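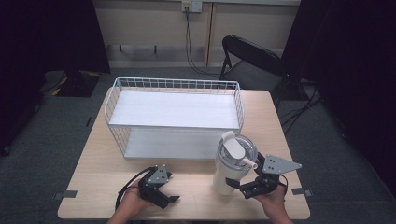 Notebook entry, April, Saturday, 9:40 a.m.
Project: Fotdale, rack placement task
Station: Boder

Purpose. To determine whether the revised start condition reduces the share of demonstrations rejected at the trajectory check.

Method. The two-tier rack is placed on the far half of the table and left empty. The tumbler begins on the tabletop near the right end of the rack. The operator wears both hand-held grippers. The right gripper takes the tumbler by the body, below the lid; the left remains open and clear of the rack until it is needed. Each demonstration ends with the tumbler on the upper shelf and both grippers withdrawn.

Result. 607 demonstrations were recorded under the revised condition, and 500 passed the check. Most rejections were tracking losses on the left gripper - typically when the operator let that hand drop toward the lap between movements. The Titetti script flags these correctly but reports the wrong start time for the gap. The times in the log have been corrected by hand.

Policy training. 2 runs were started on the accepted set, with and without left-gripper data. The run without it approaches the lid too high. Colleagues at Assunção have asked for both checkpoints.

To do. Repeat with the rack turned 5 degrees. Mark the tumbler start position on the setup sheet. Refer the Titetti timing error to whoever next edits the script.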